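# Worming routines at a small rescue kennel

Project report, second year Animal Care
Pak-hei Peng

## 1. Why I chose this

My placement was at Saltby, a rescue kennel that takes in adult dogs and, when it has to, litters. I wanted a project I could finish in one term. The manager suggested worming records, as the kennel had changed its routine the year before and had not had time to look at how well the new one was being kept.

## 2. What was already in place

Every dog is weighed on arrival and given a first treatment the same day unless the vet says otherwise. Puppies are treated every two weeks until they are twelve weeks old, then monthly until six months. Adults go on to a three-month plan. The product is chosen by the vet and I have not compared products in this report.

Records are kept in two places. There is a card on the kennel door and a sheet in the office. The card is meant to be filled in when the dose is given and copied to the sheet at the end of the shift.

## 3. Method

I was given the records of 137 dogs, of which 56 were under six months old on arrival. For each dog I checked four things:

- date and weight on arrival
- date of each dose
- weight used to work out each dose
- whether the card and the sheet agreed

I did this on paper first and typed it up afterwards. Names were left out and each dog was given a number.

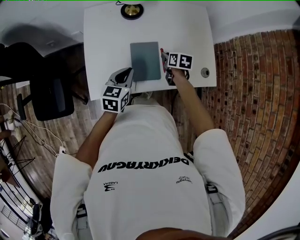 Copying the records took longer than I had planned, mostly because of the handwriting. Several cards had been left outside in wet weather and the ink had run. I worked through them in batches of 19 and took a break after each batch, as I made more mistakes when I tried to do a whole afternoon at once. A plain white table like the one in the photo is the best surface for this job, with enough room to lay the card and the sheet side by side. On the office desk I had to stack them, and twice I entered a dose against the wrong dog. I found both errors when I checked the totals.

## 4. Results

The first treatment was nearly always given on time. The gaps came later, at the third and fourth puppy doses. These fall when a litter is being moved from the whelping room to the main block, and the door card does not always move with them. In the litter from Dulla, a farm that handed over a bitch and her pups together, the fourth dose was on the card but never reached the sheet.

Weights were the other weak point. Puppies grow quickly and the dose depends on weight, but in some cases the same figure had been used for two doses running. I can't say whether those puppies were under-dosed — the figure may have been right and simply not updated on the card.

Adult records were tidier. The card and the sheet disagreed for only a few, and those were dates one day apart.

## 5. Suggestions

1. Clip the card to the litter's folder so that it moves when the puppies do.
2. Add a box for "weighed today" next to each dose.
3. Ask one person per shift to copy the cards across.

I showed these to the manager in June. The first has been taken up. The second needs new cards, and the kennel still has more than 1000 of the old ones to use up.

## 6. Limits

I only had written records. No faecal egg counts were done for this project, so I can report when doses were given but can't report how well they worked. I also saw only one kennel. Ocampo, the other rescue I wrote to, keeps its records on a computer and could not share them in time.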